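**Handout 5: Clearing and wiping a shared table**
Housekeeping Basics, Trenside evening course
Notes by Nelly Cuervo

In this unit we work with the large table, the kind that stands in a common room and is used by many people in one day. Please read the notes before the practice at 6.

First, take away the light things: trays, lids, paper, small boxes. Carry a clear tray with two hands and keep it level. On a white table a transparent piece is easy to miss, so look from the side also.
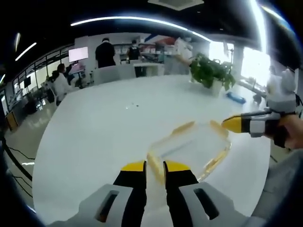 Should the plant be moved before wiping?

Move it last, when the rest of the surface is already free. Lift the pot from below and put it on a counter, never on a chair.

Crumbs and small specks are collected with a dry cloth first. If you begin with the wet cloth, they will stick and make lines. On an oval table we wipe along the edge, then we go to the center in long strokes. Use some 400 ml of warm water for the whole table, with one cap of soap.

Dry the surface before you return anything to it.

For next time: read the pages about counters in the Restrepo booklet. Questions about the practice go to Liette McIntyre.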